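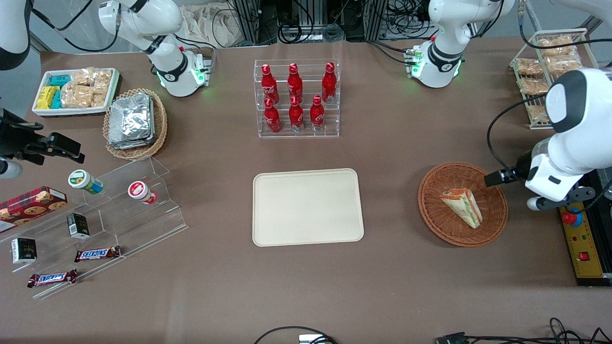

La mesa de pruebas, con los dos brazos, el expositor de botellas y el sándwich en su cesta.

Contra la prueba del cubo

Mar 6, 2022

Llevo tiempo queriendo escribir contra los cubos. Me refiero a esos cubos de plástico o de espuma con los que se presentan casi todas las pinzas robóticas que llegan al mercado: el brazo baja, toma el cubo, lo levanta, lo deja. El folleto dice después que la pinza funciona. Yo no discuto que funcione con el cubo. Discuto que de ahí se pueda deducir algo sobre un supermercado, una cafetería de estación o una máquina que prepara pedidos.

Escribo en una lengua que no es la mía, y pido paciencia si alguna frase sale demasiado recta. El asunto me importa lo bastante para intentarlo.

En enero comparamos dos pinzas de dedos, una de Plirimeo y otra de Fakero, con el mismo controlador y con productos de tienda. Nada de piezas fabricadas para el ensayo: botellas de Coca-Cola, bollería envasada, galletas de arroz en bolsa, chocolatinas, cajitas, sándwiches de triángulo. Hicimos 30 intentos por producto con cada pinza, 60 en total para cada artículo de la lista, y la conclusión que saco no es la que esperaban los dos fabricantes.

Con la botella casi no hay diferencia. Es un cuerpo rígido, tiene un cuello, y cualquier par de dedos sensato la sujeta. Si yo hubiera terminado el estudio en la botella, habría escrito que las dos pinzas son equivalentes y que se compre la más barata. Muchas comparaciones que he leído terminan exactamente en este punto, y por eso me parecen de poca utilidad para quien tiene que pagar.

El sándwich es otra cosa. Tiene forma de cuña, estrecho de un lado y ancho del otro, y esto ya es una molestia para unos dedos paralelos. Además el envase transparente brilla, y la cámara de la muñeca recibe manchas blancas donde debería recibir un borde. Y lo de dentro es blando. El pan acepta una fuerza pequeña y no acepta la siguiente, y entre las dos hay un margen que nosotros tuvimos que buscar a mano, con mucha paciencia y con varios almuerzos aplastados.
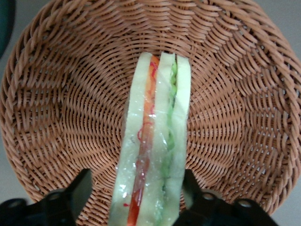
Vista desde la muñeca: los dedos a ambos lados del sándwich, con los reflejos del plástico.

Quien mire una imagen como esta entiende enseguida por qué me preocupa más la cámara que los dedos. Una persona distingue sin esfuerzo el pan, el relleno rojizo, el verde, y separa todo ello de los brillos de la película. Nuestro programa de visión no separaba tan bien. En algunos intentos tomaba un reflejo por el límite del paquete y pedía cerrar los dedos antes de lo debido. La cesta trenzada tampoco ayuda, con tantas líneas curvas que se repiten detrás del objeto. Probamos la cámara de muñeca de Noonan y la que traía la pinza, y la diferencia entre las dos cámaras fue mayor que la diferencia entre las dos pinzas. Esto no lo he visto en ningún catálogo.

Se me puede responder que el cubo tiene una ventaja seria: es igual en todas partes. Un laboratorio de otro país puede repetir la prueba y comparar. Es verdad, y no quiero quitarle importancia. Un sándwich de hoy no es idéntico al de mañana, y el proveedor cambia la película sin avisar. Pero el cliente vive precisamente en este desorden. Una prueba que se repite muy bien y que no se parece al trabajo me sirve para calibrar el equipo, y para elegirlo me sirve poco.

Mi propuesta es modesta. Que cada comparación publicada incluya 3 productos comprados en una tienda corriente: uno rígido, uno en bolsa y uno blando en envase brillante. Que se dé la lista de los fallos junto con los aciertos, y que se diga de qué tipo fueron, porque un paquete que se cae y un paquete aplastado no cuestan lo mismo a nadie. Que se indique la cámara y su posición. Y que los objetos estén donde estarían en la vida real, en sus rejillas, bandejas y cestas, cerca unos de otros. Alrededor del objeto es donde los dedos chocan. Nosotros perdimos unos 7 intentos solamente por tocar el borde de la cesta con la punta de un dedo, y sobre una mesa despejada estos fallos no habrían existido.

En el proyecto Histia, para el que hicimos este trabajo, me preguntaron al final qué pinza debían comprar. Contesté que para las botellas cualquiera, y que para los sándwiches esperaran y gastaran primero en la cámara. No gustó mucho la respuesta, porque el presupuesto estaba escrito por pinzas y la cámara figuraba en otra partida. Sigo pensando que era la respuesta correcta. Ahora quiero repetir la serie con los dedos recubiertos de silicona, y he pedido a los dos fabricantes que me los envíen. Uno ha contestado.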